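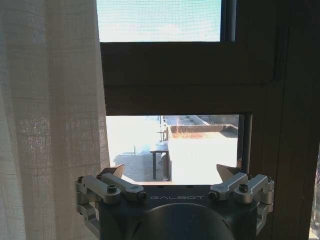
Windows let daylight into a home, and they help the people inside control how much of it comes in. Glass keeps out wind and rain. An insect screen lets air pass but stops flies. A thin curtain, like the off-white one beside this dark brown window, softens strong sunlight without making a room dark.

2 min read

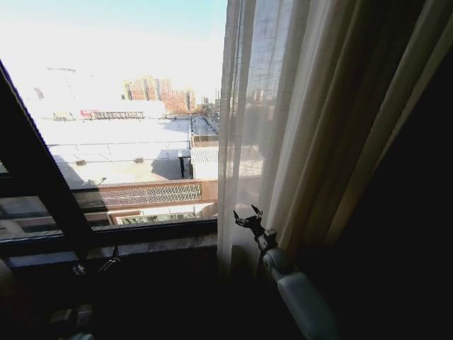

Melina Spanos asks whether sheer curtains keep a room cool. They help a little, but thicker ones block more heat.

Last updated: December
298 shares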